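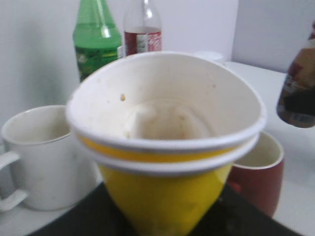 Paper cups again - bin, recycling or wash?

Posted in: Kitchen & Washing Up

plemine_pat
Morning all. Clearing up after the allotment do and stuck on the paper cups. Yellow and white ones, nested, bits of brown speckle inside and something beige and crumply sat in the bottom of the top one. The mugs are easy, white one and the dark red one go in the bowl with everything else. But the cups?? Sister in law says rinse and use again. I say bin. Got a whole sleeve left in the cupboard so not short.

drover_again
Bin. Next.

UllaBerge
Depends what your council takes. Ours (we're out past Myklebust) has a separate bank for paper cups by the car park, you tip the dregs out and stack them. Normal paper bin is a no because of the lining. Have a look on the council page, under C for cups or D for drinks, took me ages to find.

plemine_pat
Didn't know there was a lining. Looks like just paper to me. Will check, ta.

hobnob239
Rinse them! We got 3 goes out of ours at the school fair. Cold water, quick swish, upside down on a tea towel. Fine for squash.

drover_again
3 goes out of a paper cup. Grim. They go soft round the rolled bit at the top and then it's down your shirt.

hobnob239
Ours didnt go soft. Depends on the cup. And I said squash, wouldn't do it for tea.

UllaBerge
I wouldn't reuse one with stuff stuck in the bottom, sorry hobnob. A clean one that's had water in it, maybe. What is the beige anyway? Milk? Soup?

plemine_pat
No idea. Not mine. Could be a bit of napkin someone's shoved in, could be something dried on. Not putting my finger in to find out

tin_lid
Seedlings. Poke a hole in the base, compost, done. I've 10 on the windowsill now with sweet peas in. February is the time for it. Wipe the gunk out first obvs or you'll get mould

drover_again
You'll get mould anyway, mine went furry in a fortnight. Plastic pots.

tin_lid
Overwatering.

drover_again
It was not overwatering

plemine_pat
Like the seedling idea. Only got 2 used ones here that I can find, rest must have gone in somebody's bag. Do you pull them apart or leave one inside the other?

tin_lid
Leave them doubled up if they're floppy, hole through both. Otherwise apart, then you get two pots. If they're stuck give the bottom one a twist, don't yank.

hobnob239
Also for the mugs - if there's tea marks in the white one use bicarb on a damp cloth. Leave it ten mins. The Hastolo cream stuff works too but it stinks and you have to rinse about four times.

UllaBerge
Seconding bicarb. Red ones never show it, which is why I only buy dark mugs now.

drover_again
They're still dirty Ulla you just can't see it

UllaBerge
I do wash them!!

plemine_pat
Right. Council page says no cups in the paper bin and no bank near us, nearest one is a drive. So the top one's going in the bin, I'm not dealing with the beige. Bottom one might do for a sweet pea if it's clean inside. Mugs soaking. Sister in law not happy.

hobnob239
Tell her 3 goes.

drover_again
Don't.

tin_lid
Soak the seeds overnight before you plant them btw, forgot to say. Some people nick them with a knife, I never bother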